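Permit for a small rally on the courthouse lawn, and who is responsible if it gets out of hand?
Posted in Local Government and Civic Life, Jollstead Community Help

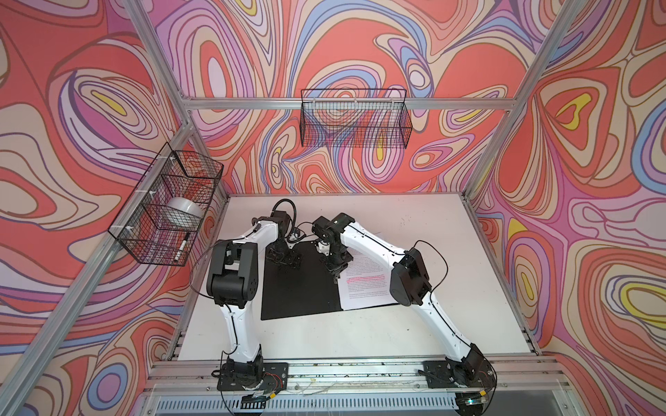 Mitali Fakir

Hello everyone, and thank you in advance for reading all this, I know I go on a bit. A few of us on the east side of Jollstead want to hold a rally in January about the county closing the Herath Road polling place. We're expecting about 80 people, maybe fewer if the weather is nasty, and we'd like to use the lawn in front of the county courthouse from 11 in the morning until early afternoon. There would be a couple of speakers, a small battery-powered speaker for the sound, and some signs. No marching, no blocking the street.

My trouble is that I've read the county's page on public gatherings three times and I still can't tell if we need a permit. One paragraph says "organized events" need one and the next says people are free to assemble on public grounds during daylight. The form asks me to name a "responsible party," and I'll admit that phrase has kept me up at night. After everything we've all watched on the news these past few years, my husband is worried that if some stranger turns up looking for a fight and somebody gets hurt, I'm the one they'll come after, with my name right there on the paper. Am I signing up to be blamed for whatever anybody does? And does the sheriff's office need to hear from us separately, or does the clerk pass it along?

I'd also love to hear from anyone who has done one of these on that lawn, good or bad. Thank you!

Chaminda Talukder

Hi Mitali, good for you for doing this. I helped put together two gatherings on that same lawn, one over the library hours and one over the bus route, so I can tell you how it went for us, though please remember I'm a retired bus driver and no lawyer.

We did file for a permit both times. The clerk told me the thing that trips the wire is amplified sound, and she counted our little speaker, battery or no battery. She was very nice about it. If you gave up the speaker and just used your voices you might be able to skip the form, but I'd file it anyway. It holds the spot for you, and if another group shows up wanting the same patch of grass you have something to show the deputy. Bring a paper copy, and keep a second one in somebody's car.

As for "responsible party," I asked about that too, because my wife had the same worry as your husband. What the clerk explained to me is that it's the person they call if plans change, and the person who answers for the trash and any damage to the grounds from the event itself. It was never put to me as a promise to pay for what a stranger does. From what I've read, organizers generally aren't on the hook for someone else's violence unless they encouraged it or helped with it, but states differ and it would be worth half an hour with a real attorney. The legal aid desk on the ground floor of the Serus Building did it free for us. Take the blank form with you so they can read the exact wording.

Call the sheriff's office yourself. The clerk did send our form over, but it sat in a tray, and the deputy on duty that morning hadn't heard a word about us. I asked for the community officer, gave her the times, and she walked the lawn with me ahead of the second one – ten minutes well spent. We agreed where people could stand so the wheelchair ramp stayed open.

A few other things while I'm at it. Pick some calm people to stand around the edges in bright vests. Tell them to step back and call for help if there's trouble, and never to get in the middle of it. Find out who in your group knows first aid and put them near the front steps. Tell everybody beforehand where the way out is, both sides, because that lawn narrows down by the Mekeder Street gate and people bunch up there when they all leave together. We had that happen at the bus route one. It was only a squeeze and everyone was good-humored, but I didn't care for it.

Good luck, and post the time here when you've got it. I'd like to come.

eastsidegus

you dont need a permit its public land. first amendment. they just want the form so they can say no

Mitali Fakir

Chaminda, thank you so much, this is exactly what I was hoping for. I hadn't thought about the gate at all. I'm calling the legal aid desk tomorrow and I'll file the form once they've looked at it. Gus, I hear you, but I think we'll keep the speaker, my voice doesn't carry past the first row!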